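Is the Drurkent hand kit worth it for a small returns bench?

Posted by Ebuka Shehu

I run a two-person returns and repacking workshop. Stuff comes back from customers in all sorts of states, and we sort it, check it and put it in the right bin. A rep has been on at me since April to take the Drurkent hand kit on trial. You get the hand with its fabric sleeve, a wrist camera, a mounting plate for an arm you already own (we have a second-hand one doing very little) and a setup visit. The quote is £2684 for the kit and £1278 a year for what they call the Favmont service plan, which as far as I can tell means software updates and somebody answering the phone.

The brochure says it "handles everyday objects out of the box". I have heard that sort of thing before, and what I want to know is which everyday objects. Ours are a mixed lot: cardboard boxes, plastic bowls and tubs, clear plastic parts, odd bits with handles. Has anybody used one for more than an afternoon? And do I have to take the plan? The rep goes vague when I ask.

Posted by Shota Hirano

My brother-in-law's firm got the Wondness one and they love it. Can't speak for the Drurkent but I expect they are all much the same by now. Go for it I say, you can always send it back.

Posted by Ebuka Shehu

Thanks Shota, but the trial terms say there is a restocking charge if I send it back, so I would sooner know first.

Posted by Nektarios Kyriakidis

We had one for 60 days. I wrote down what went wrong as we went along, so this is from my notes and I will try to be fair to it.

Cardboard boxes were fine as long as they stood fairly upright and had some space round them. Once they were leaning against something else in a bin it became a lottery. It would go for the top edge, shift the box over, then need another look before it tried again. A person would have had the thing out and on the bench in that time.

Clear plastic was the weak spot. Old scratched bowls were better than new shiny ones, I suppose because the camera had something to see. It often came in too close and leaned on the side of the thing. If a good share of your returns are clear plastic, ask for a demonstration with your own items and don't accept the ones in the rep's case. Ours brought a foam block and a tennis ball!

The sleeve. It keeps dust out, I will give them that. But when the wrist bends it bunches up and gets in front of the camera, and then you are paying for a camera that is looking at cloth. I raised this on the phone twice and was told to "reseat the cuff". Reseating the cuff helped until the next big bend. The two pictures at the bottom will show you how much of the view it takes.

The fingers themselves I have no complaint about. Nothing came loose and the pads still looked tidy when it went back. The thumb is a bit stiff in its travel if you ask me, though Renji on our bench disagreed.

On the plan: you do not have to take it to run the hand. Without it you get no updates, and the object library stays as it was on the day you bought it. Get that in writing, with the second year's price, before you sign anything. We were told one figure on the visit and saw another on the renewal letter.

Would I buy it? At that price, for a two-person shop, no. If you had long runs of the same box I might say something different. 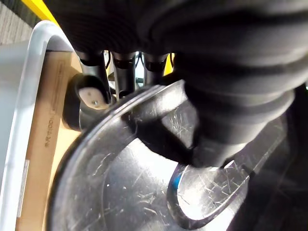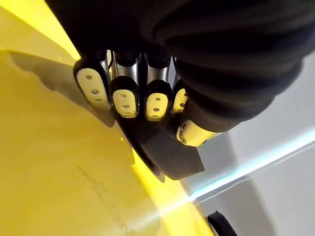
The wrist camera's view, with something black and folded along the top in both. Clear plastic bowl in the first, yellow surface in the second.

Posted by Renji Mizuno

I worked alongside Nektarios on that trial and most of his list is right, but he is hard on the thumb. It was fine once we slowed the arm down. Slowing the arm down made everything else take longer, mind.

One thing he left out: the setup visit is a half day, and ours was mostly spent on the mounting plate. Check the bolt pattern on your arm before they come. If it doesn't match they sell you an adapter (the Noguchi one), and that was not in our quote either.

Posted by Ebuka Shehu

Very useful, both of you. I have written back asking for a demo on our own tubs and for the plan to be taken off the quote. No reply so far.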